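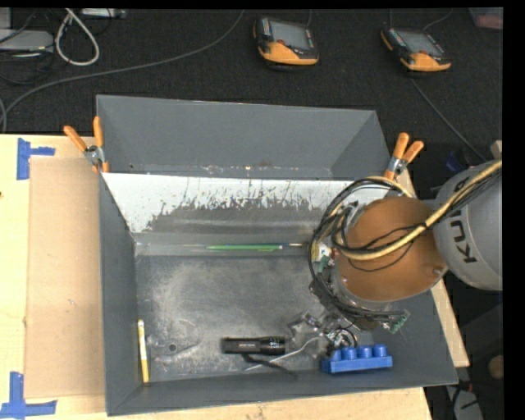 *Metal bin on the bench. Green marker, pencil, torch.*

12/3/19

Glaze tests again, batch for Gitia. Sibel wants the matt white to stop crawling at the rims before we promise them any bowls, so I've spent most of today at the scales (my back knows all about it).

Mixed 400 g dry of the usual white and split it in 2. One half left alone, the other with the raw clay swapped for calcined, same weight. Sieved both twice. The calcined lot felt thin straight away and I very nearly chucked more powder in, but Songül told me to leave it overnight and look again, which is what I should have written on the tub last time!

Dipped 6 tiles from each, three seconds, then a second coat on the top half only. The raw clay ones had hairline cracks in the double coat before they'd even finished drying. You can rub them closed with a finger but we're not doing that on a whole order of bowls. The calcined ones looked fine, a bit powdery, they come off on your sleeve if you brush past. Might need a drop of gum. Ask Vasco how much he puts in his, he told me once and I wrote it on a bag.

Tiles are on the middle shelf for the next firing. Numbers on the back in iron oxide, odd ones are raw clay, even ones calcined. PLEASE don't move them up a shelf, the top runs hotter and I'll end up comparing kiln with kiln.

Other bits:

- Kiln meter read 1,509 when I switched on. Ayten, can you write down the end reading if you're in first?
- The Dravov clay is much shorter than the last bag. Threw two mugs with it and both split at the handle. Wedging in some of the old stuff helped a lot, I'd go half and half for anything with handles.
- Stanisława's blue slip is lovely over the buff body and awful over the white, all patchy and grey. She thinks it's too thin, I think it's the body. We'll try both.
- Out of wax resist. Prollberg do the small tubs, Nimri only the big one, and the big one always goes lumpy before we get to the bottom.

If the even tiles come out clean, next thing is the same glaze on a proper curved rim. Flat tiles forgive everything.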